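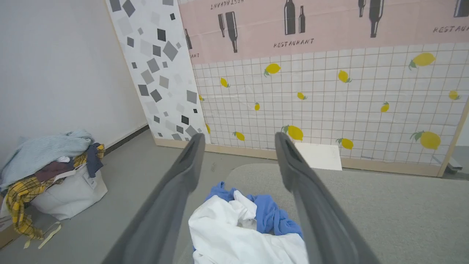

Sorting and Folding Laundry on a Padded Surface

Household notes by Isauro Arellano

A padded table or a large ottoman makes a usable folding station in homes with no laundry room. The top is wide, the edges are rounded and do not snag knitwear, and the height suits a person who prefers to sit. It does behave differently from a hard table, and the method below allows for that.

Preparing the surface

Brush or vacuum the top before any clean laundry touches it. Upholstery with a woven texture holds lint and hair in the weave, and white cotton will pick up both. A rubber-edged brush works better than an adhesive roller on this type of cloth. Work in one direction, then once across.

Check the upholstery for dye transfer if it is new or dark. Press a damp white cloth on a hidden spot for 3 minutes. If color shows, fold on a clean sheet until the fabric has been cleaned and tested again.

Keep the unsorted pile off the folding surface. Put it on the floor side, on a sheet or in a bag, and bring over two pieces at a time. A full load dumped on the top leaves no flat area to work in, and the weight of the upper pieces sets creases in the lower ones. 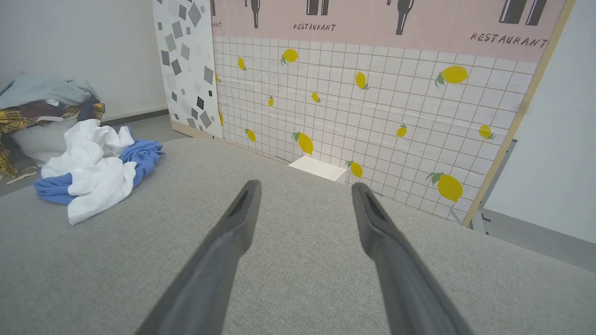 Page last changed: Sunday, December 22, 2019

Separating white and colored pieces

A white piece and a blue piece lifted out of the load together often come up as one heap, as with the two on the gray top here. Separate them before doing anything else. Hold the upper piece at two points along one edge and lift straight up. Pulling sideways drags the lower piece along and tightens any twist.

If the two were washed together, look over the white one in daylight. Transferred dye shows first at seams and hems, where the thread takes it up faster than the cloth. Do not put a stained piece through a hot dryer. Rewash it alone, and check the care label before using any whitening product.

Plaids and other woven patterns can wait until the plain pieces are done. They are slower to fold because the lines show every error in squareness.

Flattening

1. Lay the piece face down with the hem toward you.
2. Open the folds from the center outward with the flat of the hand. Do not press hard. Padding gives way under the palm and puts a shallow dish in the cloth.
3. Pull opposite corners lightly until the side seams run straight.
4. Leave deep creases for the iron. Hand smoothing will not remove them.

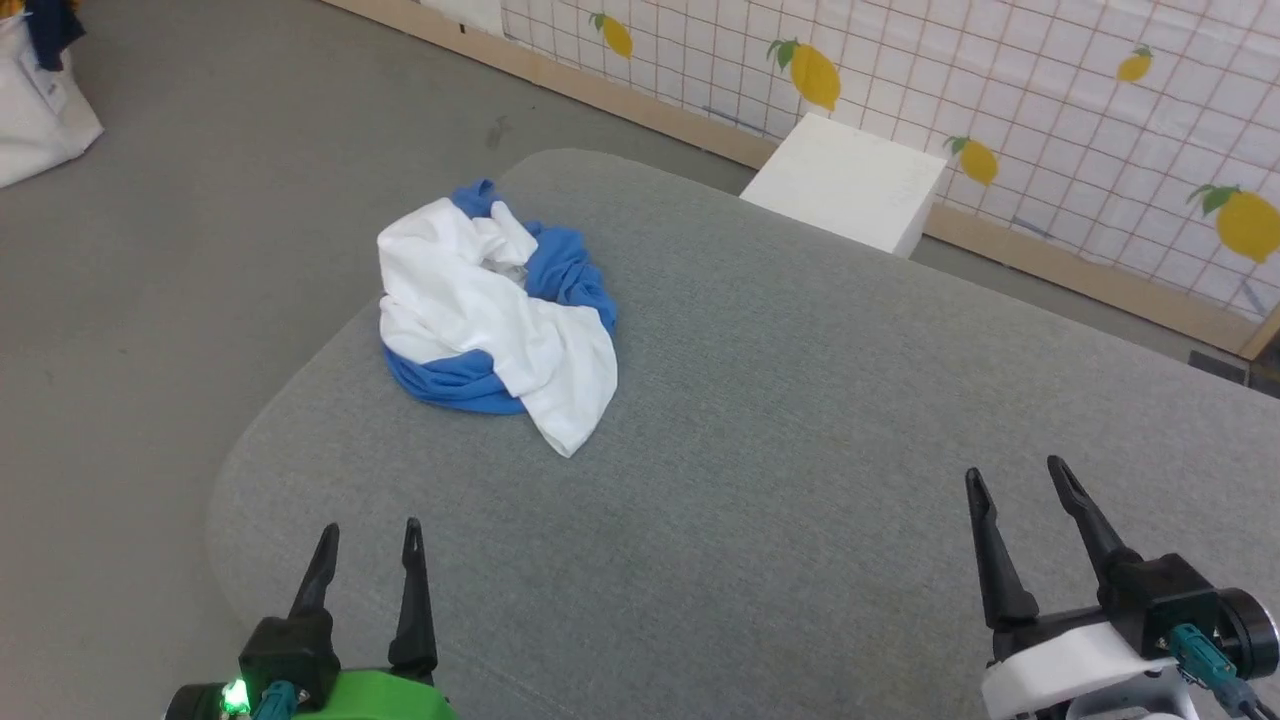 T-shirts go a little differently. After step 3, fold each side in toward the middle, sleeves laid back on themselves, then bring the hem up in two folds. On a soft top the last fold tends to spring open -- a thin board, some 40 cm long, slid under the shirt gives enough resistance to set it. Withdraw the board before stacking.

Do not iron directly on the padding. Upholstery foam is not made for that heat, and steam driven into it dries slowly. Use a proper board, or take the piece to a hard table with a folded cotton blanket under it.

Stacks should stay low. A tall stack leans on a padded top and will slide toward the rounded edge when somebody sits down next to it. Move finished pieces to the shelf after each type is done -- whites first, then blues, then patterned items.

Rolling is acceptable for small towels and socks. It is a poor choice for cotton shirts, which come out of the roll with a diagonal crease across the front.

Revised in October: the paragraph on lint brushes. The note on fabric softener has been moved to the washing page.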